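Dry Hands, and the Skin Around the Nails

Every winter our readers write to us with the same complaint: the face is fine, but the hands are rough, red and sometimes open at the knuckles. Sanne Visser, who answers the skin mail at Ondholm, received 286 letters on this subject since August, so we asked her to put her usual answers together.

The skin on the back of the hand is thin and has few oil glands. The palm has no oil glands at all. When we wash with hot water and a strong soap, we take away the small amount of fat that holds the water inside, and the skin needs several hours to build it again. If you wash ten or fifteen times a day, it never gets these hours.

Sanne's first advice is to change the water before you change the cream. Use lukewarm water and a mild cleanser without perfume. Pat the hands with a towel, do not rub, and put the cream on while the skin is still a little damp. Take off your rings first. Soap stays under them, and many people have a red circle there which they believe is an allergy to the metal. Sometimes it is one, of course, and then a doctor should look at it.
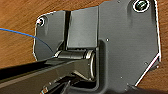 About creams there is much confusion. A lotion from a pump bottle contains a lot of water and is pleasant in the daytime, but for cracked skin it is often too light. Look for glycerin or urea on the label, and for something fatty such as petrolatum or shea butter. Urea can sting on open cracks, so begin with the fatty one and take the urea later, when the skin is closed.

At night you can use a thicker layer and cotton gloves. Annelies De Haan from our Bakker office did this for two weeks and tells us that the gloves were on the floor every morning. Her knuckles became better anyway. She now wears them only for one hour in the evening, during the television.

Please leave the cuticles alone. They close the small space between the nail and the skin, and when they are cut, bacteria can enter. A drop of plain oil after the shower makes them soft enough to push back gently.

If the skin itches strongly, has little blisters, or does not improve after two or three weeks, it can be eczema. In this case a cream from the store is not enough, and you should make an appointment.

Questions for Sanne can be sent by regular mail to Ondholm, P.O. Box 858. In the next issue Jasper Hermans writes about dry lips.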